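Stair stringer layout comes out one riser short at the top
Asked in Decks, Porches and Outdoor Stairs
Tags: stringers, rise and run, landing

Kartini Tjoa
Posted Thursday, 9:40 pm

I am replacing the back steps on a house in Clerkstead. The door sill sits above a small deck, and the deck drops to a concrete pad. Total rise from the pad to the top of the decking is 48 inches. I divided by 7 and got a riser a little under 6 7/8, so seven risers, six treads. I cut one test stringer from 2x12 and stood it in place with the top against the rim joist.

The top cut lands a full riser below the decking. I expected it to be flush. I also see that the bottom step is taller than the others once I set a tread board on it, by what looks like the thickness of the board.

Treads will be two 2x6 boards per step, so 1 1/2 inches thick. Run is 10 1/2. The pad is level within an eighth. The rim joist is a 2x10 with 5/4 decking over it.

Did I lay this out wrong, or is the stringer meant to sit lower? I have not cut the other two. I would also like to know how people attach the top when the stringer only catches the lower part of the rim.

3 replies

Ekrem Kahraman
Member, Tirnar

Your layout is the common one and the drop at the top is correct. With seven risers and six treads, the deck surface acts as the seventh step. The top of the highest tread board has to be one riser below the decking. The stringer itself sits lower again by the thickness of the tread, so the level cut at the top will be 6 7/8 plus 1 1/2, or 8 3/8 inches below the deck surface. If yours measures 6 7/8 exactly, the stringer is sitting too high and you have not made the bottom cut yet.

The bottom cut is called dropping the stringer. Take the tread thickness, 1 1/2 inches, off the bottom of the stringer, parallel to the level cuts. The whole stringer moves down by that amount. After the treads go on, the first step is 6 7/8 from the pad and every other step matches it. If you skip the drop, the first step is 8 3/8 and the last one up to the deck is 5 3/8. People trip on that difference. Most codes hold the variation between the tallest and shortest riser in a flight to 3/8 inch, so an undropped stringer fails on both ends.

Check these before you cut the other two:

Measure the total rise from the spot on the pad where the stringer will land, with a straight board and level run out from the decking. A pad that slopes away from the house for drainage can be lower there than it is at the wall. Six treads at 10 1/2 puts you 63 inches out. A slope of 1/4 inch per foot over that distance is about 1 5/16 inches, enough to change every riser.

Set stair gauges on the square and leave them alone for all three stringers. Better, use the first good stringer as the pattern and trace it onto the others with the crown up.

Stop the circular saw at the line and finish each inside corner with a handsaw. Overcuts at the corners reduce the depth of wood that carries the load. On a 2x12 with this rise and run you have a little over 5 inches left below the notch, and many inspectors want at least 5.

For three stringers, the usual limit with 2x6 treads is 16 or 18 inches on center depending on the species. Three of them will cover a stair 36 inches wide at most. If yours is wider, plan on a fourth.

Doğukan Sönmez
Member

Just use the metal brackets from the store and screw them on. I did mine in an afternoon and never calculated anything. 26 dollars for the set. My bottom step is a bit tall but you get used to it

Araceli Moya
Member, Lulham

Ekrem's numbers are right. I would not follow the advice to live with a tall bottom step – an inspector will measure it.

On the top connection, which was the second part of the post: the level cut is 8 3/8 below the deck surface, and the decking is 1 inch thick. The rim is 9 1/4 deep. That leaves less than 2 inches of rim behind the top of the stringer, which is too little to fasten to. The normal fix is a drop header, a second piece of 2x10 or 2x12 below the rim, tied back to the posts or held with blocking and straps. The stringers then bear against solid wood over their full plumb cut. Use an adjustable stringer connector on each one and fill every hole the maker calls for. Toe nails through the end of a stringer will split it.

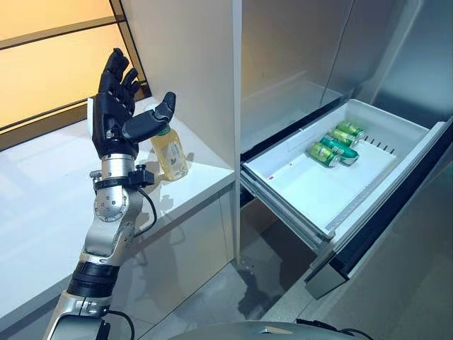 Can the bottom of the stringers sit directly on the concrete pad?

Only if the lumber is rated for ground contact, and even then a treated 2x4 cleat anchored to the pad is better. Notch the stringers over the cleat and seal the cut ends with preservative.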